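From: Bence Katona
To: chores-and-machines list
Subject: Re: [chores] Are we nearly there yet

Magdolna Mészáros wrote on Saturday:

> I see the list has gone quiet again since the argument about ironing,
> so let me poke it with a stick. My sister-in-law has read somewhere
> that by the time her youngest leaves school there will be a machine
> in every house that empties the dishwasher, and she has decided on
> the strength of this not to have the kitchen redone. I told her to
> get the kitchen redone.
>
> But it made me want to ask those of you who still set foot on a shop
> floor. Never mind the dancing ones. Is there a single dull job, the
> sort we used to give to whoever had come in late, that you would now
> hand over to a machine with two arms and walk away from? I mean walk
> away. Go and have your lunch. I don't count standing behind it with
> your hand over the red button.
>
> And if the answer is no, what is it waiting for? I was told in all
> seriousness at Hotthorpe that it was only a matter of more practice.
> I have been practising the piano on that basis for 19 years.
>
> M.

Magdolna, list,

Get the kitchen redone, yes. I'd say that to your sister-in-law even if I thought the machines were coming next week, as the machine will need somewhere to put the plates.

I can answer the shop-floor half of your question, having spent a good deal of June on it. For those who don't know me, I did packing and kitting at Clason for longer than I care to type out, and then moved to Westwood, where I am supposed to know which jobs are worth automating. Mostly this means being taken to look at a job by someone who has already decided, and being asked what I think on the way back to the car.

The dull job I would put forward is moving moulded parts between a tray and a bench. It's as near as I can get to your "whoever had come in late". There's no skill in it that anybody would boast of. You pick up a part, you put it down the right way round, you don't scratch it and you don't drop it on the floor. We used to reckon a new starter could be left alone with it after one tea break. 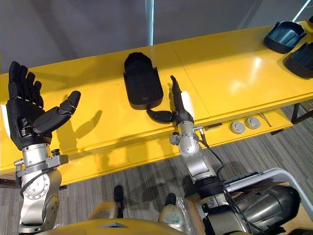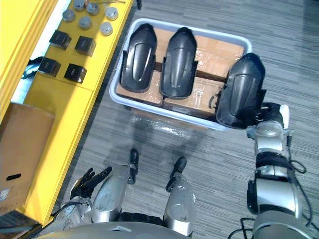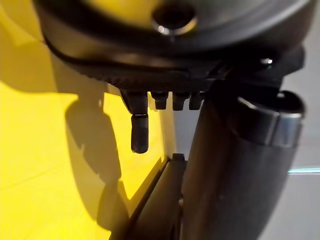 So, would I go and have my lunch? No, but I might now go as far as the kettle. What I have changed my mind about is where the difficulty lies. I always assumed it was the seeing. I thought a machine would stare at a heap of black plastic and make nothing of it, the way I do when I've left my glasses in the van. These days I worry far more about the holding. A shiny shell with a ridge down the middle, like the ones lying on the cardboard in the white tray, gives you a good place to take hold and several bad ones, and a person finds the good one without being told. You shift your thumb. You feel the thing start to turn and you pinch a bit harder, all while thinking about the football. A gripper has to be given every bit of that by somebody, or work it out for itself by getting it wrong a great many times in front of people who have come from head office.

Then there is the business of putting down, which gets very little attention in the films. Picking up makes a good film. Putting down is where the money goes. If you want 300 parts set out in a shift, all facing the same way, then the last little movement before you let go has to be right 300 times, and the three-hundredth is just as dull as the first. On paper this is the very thing a machine ought to be good at. In practice the part has a bit of spring in it, or it catches, or the tray has been nudged since breakfast, and you are back to wanting the person who came in late.

I asked old Fekete about it (some of you will remember him from the bottling line, he once stopped the whole thing to get a wasp out). His view is that we keep choosing the wrong chores. We pick whatever we find boring and suppose that boring means easy. He says boring only means that we've been good at it since we were four. Folding a towel is boring. Finding the lid that fits the tub is boring. He would start at the other end, with jobs that people are bad at, and leave the towels for his grandchildren to argue about. I said that nobody would buy a machine for the house that couldn't do towels. He said nobody had asked him to sell one.

On the house side I have less to offer. What I would say is that a shop floor is a kind place compared with a kitchen. At work you can decide where the tray goes. You can have one sort of part in front of you all morning, and if the box turns up on the wrong side you can shout at somebody. In my kitchen there are four people who each believe the colander lives in a different cupboard, and one of them is right. I don't see how you would teach that to a machine when we haven't managed to teach it to my son.

As to practice, I'd be a little kinder to the man at Hotthorpe than you were. I do think practice is a fair bit of it. I watched one of our trainees do a fiddly clip 2000 times before she stopped swearing at it, and she had the advantage of fingers she'd been using all her life. But practice at what? If it has practised on one part and you hand it the next size up, do you get your lunch or do you start again? That is the question I put to everyone who wants to sell us something, and the answers tend to come with a lot of arm waving, human arms so far.

The other question I put to them is who tidies up. Every job like this has a tail to it. There's wrapping to get out of the way, boxes to flatten, the odd part that has rolled under something. When we costed the tray job at Westwood we put down the picking and placing and were very pleased with ourselves, and then somebody's mum, who does our cleaning, asked who was going to shift the rubbish. It came to nearly as many minutes again. I'd love a machine that did only that, and I would give up the clever picking quite happily to get it. Has anyone seen one tried? I don't mean a vacuum cleaner that gets stuck under the sofa. I mean something that will pick up a sheet of plastic wrap, which as far as I can tell is the hardest object in the world. It has no sides and won't keep still, and half the time you can see straight through it.

So my list at present, for what it's worth:

Would leave alone for the length of a lunch: nothing with two arms. Plenty with no arms at all, of course. The pallet wrapper has been eating its lunch without me for years.

Would leave alone for the length of a cup of tea: picking up and setting down one kind of part, in good light, with the tray where we said it would be.

Would not leave alone while I tied my shoelace: anything floppy, anything wet, anything belonging to my wife.

If somebody has a longer first line than mine I'd like to hear it, and I would like to know how long they were really out of the room. Magdolna, I'd be glad to know too what became of the piano. The last I heard you were still on the one with all the flats.

Can whoever runs the archive also put the ironing thread back? I wanted to quote the bit about collars and it has gone.

Bence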